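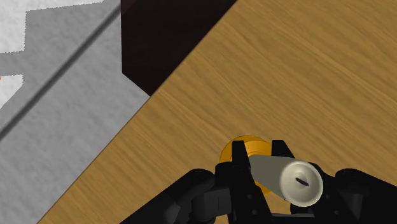
Re: Wording for section 4, releasing an object
Posted to the Pillura working practice list, 2021-09-18

> Section 4 of the draft says the gripper must not open until the
> object is "stable." We ran 144 episodes at Bakonberg and our two
> reviewers disagreed on 11 of them. Can we have a test that doesn't
> depend on who is looking? Also, does the rule cover simulated runs,
> or only the real arms?

Yes to simulated runs. Section 1 says "all recorded episodes," and I would keep it that way. The Kinnear set is 1,249 episodes, all simulated, and people will compare it with data from real arms whether we like it or not.

On "stable," I suggest this text:

4.2 Before the fingers open, the object shall be in contact with its support and the arm shall be still.
4.3 After opening, the fingers shall stay clear of the object for one full second before the arm moves off.
4.4 If the object tips or rolls in that second, the episode is marked as a failed release, even if the object ends up in the right place.

Candles and other round items are where 4.4 will matter most. At Curkasstead we went back over 376 old episodes with this wording and had no disputes, but most of those were boxes, so please try it on your cylinders.

One open point – 4.2 does not say what counts as still. Our controller reports joint speed and yours may not. I would leave the limit to each site and require that it be written in the episode header.

Comments on 4.2 to 4.4 by the end of September, please. Section 5 can wait.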